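The Arm Project: Gallery

Last updated November 3, 2024

Hello and welcome to the build page! I've been putting together a robot arm at the shared workshop in Petidham, mostly in the evenings, and people at the Tolthorpe club keep asking how it's coming along, so I've finally gathered everything in one place. I'm not an engineer by trade (I fit kitchens), so please don't treat any of this as gospel. Half of what I know came from taking things apart and having screws left over.

The short version: it's an arm that hangs down over the table, with a gripper on the end, and the plan is for it to tidy up crockery. Stacking, unstacking, sorting by size if I ever get that far. The long version is in the notes below, picture at the end of the fiddly bits.

Why hang it from above?

I started with the base bolted to the bench like everyone does, and it was forever elbowing things. Hanging it upside down meant a lot of swearing and a much stiffer bracket, but now the whole tabletop is free. The first bracket was 6 mm plate and it flexed, so I doubled it up. Ugly, but it holds.

The joints

These were the slow part. The motors came second-hand in a job lot marked Avotiņš, and two of them had grit in the gears. I cleaned them with a toothbrush and far too much degreaser, then re-greased the lot in September. The shoulder still makes a little click when it changes direction – if you know what that is, do write in!

The wiring

Leave slack. Then leave more slack! I had the main cable neat and tight at first and it pulled its plug out the moment the wrist turned. It looks scruffier now and I've stopped caring.

The software

I'm running my own bit of code, which I call Jitano (it was nearly called something ruder). The log is up to 1,217 runs, and 612 of those ended the way I wanted. Plenty of the rest were me typing a number in the wrong box.

Bowls

Bowls are a pain, and I chose them anyway. Round sides, thin rims, and they nest so snugly that a small error in height matters a lot. I went for plain bright colours so I can tell at a glance which one I'm swearing at.

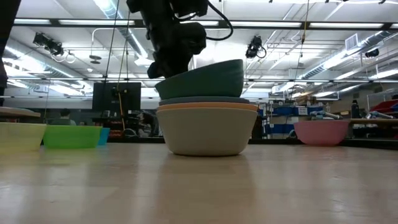

Gripper down on the rim of the dark teal one, top of a stack of four and sitting a bit askew. Slate blue, peach and the big cream bowl are underneath, with the pink one off by itself on the right.

What's next

Softer finger pads, then a proper go at 60 bowls moved in one evening without me touching anything. I also want to sort out that click in the shoulder. More pictures when there's something new to show, and if you're passing through Petidham, come in and say hello!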